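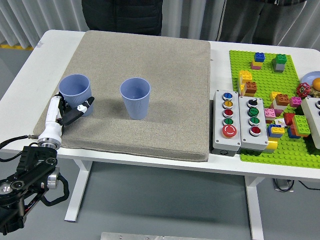 How to test a robot arm on clearing cups

Clearing cups is a fair first chore for an arm at home or in the workshop. Light plastic ones are best.

1. Stand two empty cups on a padded surface, far enough apart for the gripper to close on one without touching the other.

2. Find the emergency stop and press it once before any cup is moved.

3. Start at a low grip force. Thin plastic buckles easily - go up a little at a time.

4. Run 18 lifts per cup and write down every drop.

Can it do the dishes yet? Not on its own. Our arm at Woltthorpe manages a tidy row of cups, but a full sink in October still needed Magdolna Pap and a pair of rubber gloves.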